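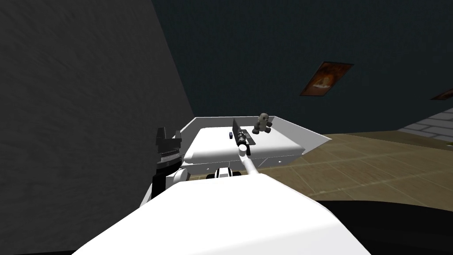
# Hello, and Then What?

Monday morning, the side door at Dandix. Shift change. A man from the night crew goes down the line shaking every hand, one by one, even the people he plainly doesn't know. Behind him a woman does the same walk and says nothing at all. Small nod, coat on, gone.

Both of them think they've been polite. Both of them have annoyed somebody.

I spent two weeks in Dremincombe watching people say hello. Not a bad job. Cold feet, a lot of coffee. The town had one way of greeting for as long as anyone can remember, which was "All right?" with no answer expected. Then Dandix built the packing plant out past Ostgate and people came to work in it from all over, and now there are 11 languages on the canteen noticeboard and at least that many ideas about what to do with your hands.

## The "all right" problem

Start with the local one, it causes the most grief.

A packer who moved over from Spain told me she answered it properly for a month. Every time. Slept badly, knee hurts, mother is visiting. People's faces! She thought they were concerned. They were trying to get to the bathroom.

Another one, from the Polish end of the floor, took it the other way. Heard "you all right?" four times before lunch and went to look in a mirror. Did he look sick? At home nobody would ask that unless you did.

And the locals are no better at explaining. Asked a supervisor what the correct reply is. Long pause. "All right," he said. Same words, different tune. He had to sing it to me twice.

## Hands, cheeks, nothing

The handshake people are the most consistent. You arrive, you shake. You leave, you shake again. Skip someone and you've said something about them. One driver told me he walked back across the whole yard in the rain because he'd missed a guy by the forklift.

The cheek kissers are trickier, they don't agree among themselves. One, two, three, which side first. I was at a birthday in Ostgate where two women from towns an hour apart went for different sides and met in the middle. Loud laughing. It had happened before, aparently.

Then the no-touch group. Hand on the chest, a nod, a little dip of the head. Warmest greeting I got all week was one of these, from an older man selling phone cases at the Ostgate market. Hand on heart, eyes shut a second. I'd stuck my hand out like a fool. He looked at it kindly and I put it away.

## Who goes first at Wróbel

Wróbel is the bakery on the corner of the market. Opens at 6. Go early, the poppy seed roll is gone by eight.

In Wróbel you greet the room. Not the counter, the room. You come in the door and say good morning to whoever is in line, strangers, all of them, and they say it back, and only then do you look at the bread. Same on the way out. Locals who've been going there for years still get it wrong and come in silent, and the line goes a bit stiff. No one will say anything. You'll just get the roll from the edge of the tray.

I asked the woman serving if it bothered her. She shrugged. "They come in like cats," she said.
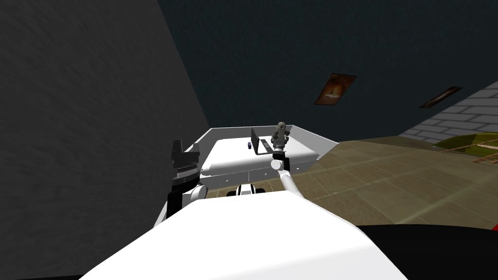
What should you do if you don't know which greeting the other person uses?

Wait half a second and let them move first, then match it. If they're waiting too, say hello out loud with your hands at your sides and smile. Works in every language I met.

## The age thing

Missed this completely until the second week. Lots of people on the plant floor have a rule about who speaks first, and the rule is age. Younger greets older. In some families it's a must, you can be 40 and get told off by an aunt on the phone for it.

Now put that person under a 23 year old team leader who's done the training course where it says managers should always greet first. Team leader says hi. Older worker feels rushed past. Next day team leader holds back to be respectful and the older worker thinks, fine, no hello for me. Two people being careful at each other. I heard versions of this from three different shifts.

Dandix did send round a survey on how people like to be greeted. Got 846 replies, and that's from a site with over 1000 staff, so somebody cares. Most popular answer was "by name." Second was "not before coffee." The results went up by the clocking-in machine in July and stayed there till the tape gave out.

## Leaving is worse

Goodbyes deserve their own piece. There's the local goodbye, where you say "right then," slap your knees and are out the door in a minute. There's the kind that starts in the kitchen, moves to the hall, goes on in the street and finishes through a car window. I was at one in Ostgate that outlasted the meal. Foil packages came out. I now own somebodys casserole dish.

Don't cut it short is the advice I was given, by everybody. Accept the foil. Stand in the hall with your coat on and get too warm.

Back at the side door on my last Friday, same shift change. The hand shaker came down the line and got to me. I shook. The woman behind him gave me the nod. I nodded. "All right?" said the supervisor.

"All right," I said. Wrong tune, I think.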